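The Bean Table - Gallery

October 23, 2018

Welcome to the gallery page! I do like a table with a lot of little things on it, and this one has more than its share - beans, grains, a bottle, a pan, the works. We set it up at Clistska in the small room with the pale walls, and I've been fiddling with it ever since.

The black cloth was my idea. I bought 5 yards of it from Coste, which was way too much, and the leftovers have been following me around the house. It does a lovely job of making colors pop, though, and once it was clipped up I couldn't imagine the room without it. The foam letters were the fun part (I could have played with them all afternoon). Anatole Poulain wanted them in a perfectly straight line and I wanted them bouncy. You'll see who won!
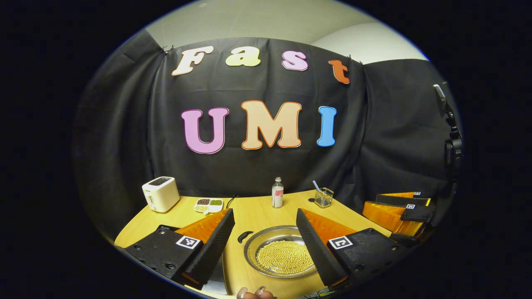
Fast UMI in foam letters, with the pan of golden beads up front.

My favorite color up there is the pink, with the peach a close second. Anatole is a sky-blue person and won't hear a word against that last letter.

Now, the pan. I'm very fond of a plain round steel pan with a shallow rim, and I think it's a great shape for anything small and golden. You get that nice shine off the metal, and you can see what you have from clear across the room. I looked at a bigger one from Enport before we settled on this size, but it would have eaten up the whole table.
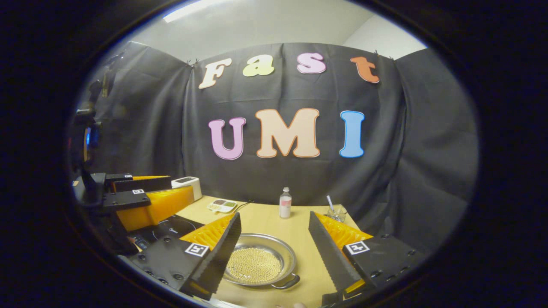 The small tray with the compartments gets more comments than anything else, mostly from people who want one for their own kitchen. I'd say go for it - they're so handy for beans and grains, or for spices if you cook a lot. Mine at home holds buttons. I paid 40 cents for it at a yard sale and I'm still pleased with myself.

I also love a light wood top with all that black behind it. It keeps things warm and friendly, and it wipes down in no time. If you're doing something like this at home, get your cloth up before you start on the table, and iron it first if folds bother you. They don't bother me a bit!

More pictures in December, when I'll have the Sindeo shelves to show you too.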